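Gripper Fault FAQ: Nested Dishware Cell

This page covers the finger-closure fault logged on the Droltcombe cell in March. It applies to the two-finger Ondel gripper running controller release 4.

What was the task?
Separate two nested dishes, a white plate seated in a blue one, and set them down side by side. The rims are close in diameter, so the upper plate offers very little edge to grip.
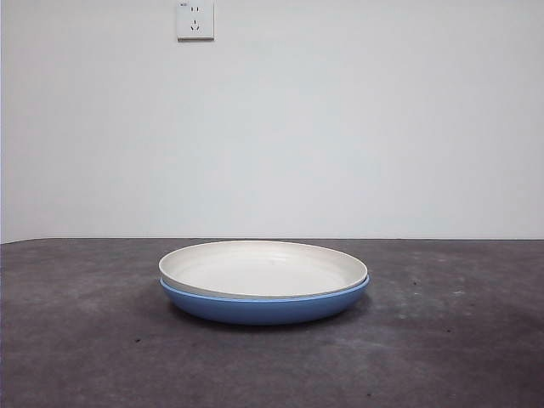 Posted by the Flarstead Automation support desk
Filed under: Faults and Safety

What went wrong?
The controller reported "object held" with nothing between the fingers. It then ran the lift and transfer moves at full speed. The log shows code 1247 (grip width mismatch) raised and cleared within 15 milliseconds, too short for the cell supervisor to latch it.

Why was the grip reported as good?
Release 4 checks motor current only. Friction in the finger slide can push current past the threshold before the fingers meet. A small remaining gap then reads the same as a thin rim.

How do I check the fingers?
Drive the arm clear of the dishes, command a slow close, and stop before contact. Compare the gap at the tips with the gap at the base. The two should match. If they differ, remove the fingers and inspect the slide.
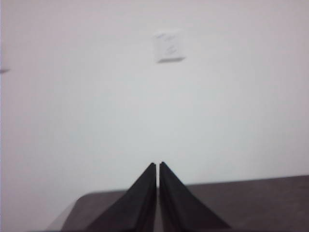
Record the reported width at this point and repeat the close twice more. A spread of more than 2 mm between readings means the slide needs cleaning or replacement. Do not raise the current threshold to hide the fault — it increases closing force on every later grasp.

Is this a safety matter?
Yes. A false grip signal permits full-speed motion, and a plate held by one edge can be thrown. Keep people outside the guard and cap the transfer speed until the cell is patched.

Is there a fix?
The Softić driver package adds a width check after closing and latches 1247 until an operator resets it. Install it with the arm parked and drive power off, then rerun the finger check.

Can I clear 1247 remotely?
No. The reset has to be made at the cell.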